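4. What people do with the policy booklet

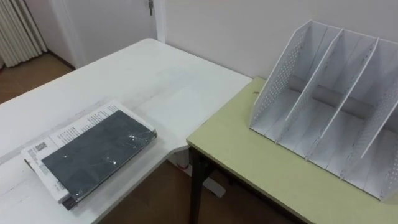
Figure 3. Printed material on one of the tables: a dark gray hardcover book in clear plastic film, lying on open printed sheets.

I came into this part of the study with a hunch I'd been carrying for years, mostly from watching my own relatives. People buy home insurance, get a thick booklet in the mail, put it somewhere safe and never look at it again until a pipe bursts. So we asked. We sent our questions to renters and homeowners in Irkley and got 2,018 usable replies, which was a lot more than I'd hoped for (my coauthor Mohcine Shawky had bet me lunch we wouldn't get half that, and I did collect).

The first question was a plain one: have you read any part of your current policy, other than the page with the price on it? Most people said no. I expected that. What I didn't expect was how many of them wrote long notes in the margin telling us why. Some felt the words were meant for lawyers. Some said the agent had already told them what was in it. One woman wrote that she keeps hers in the freezer in case of fire, and that she'd read it if it weren't so cold!

We then picked 175 of these households for a follow-up talk by phone. I did a good share of the calls myself, usually in the evening, and I'd ask people to go get the booklet while I waited. This took longer than you'd think. A fair number came back with the wrong one, an old auto policy or a warranty for a dishwasher, and we talked through that first because it seemed rude not to.

Once they had the right booklet open, I asked them to find the part on water damage. Here the layout mattered more than the length. Wendatell customers, whose booklet has an index at the back, mostly went straight to it. Mulametti customers had a shorter booklet with no index, and they tended to leaf through from the front and give up somewhere in the definitions. I don't want to lean too hard on this, as the two groups also differ in age and in how long they've held their policies (see Section 5), but it came up call after call.

We also tried a one-page summary that Shawky had put together in April. He wrote 8 versions of it and I threw out most of them for being too cute. The one we kept lists what is covered, what isn't, and the number to call. People liked it, which is nice, though liking a page and remembering it are two different things. When we called back, plenty of them could tell me the deductible and still had sewer backup wrong. They were sure it was covered. For most of them it was an add-on they hadn't bought.

That mix-up over sewer backup is the finding I'd most like other researchers to pick up. It didn't seem to depend on whether a person had read the booklet, the summary, both or neither. My own guess is that people hear "water damage" and fill in the rest from common sense, but our questions weren't built to test that. Shawky thinks it has more to do with what agents say at the time of sale, and we take up his reading of the call notes in Section 4.2.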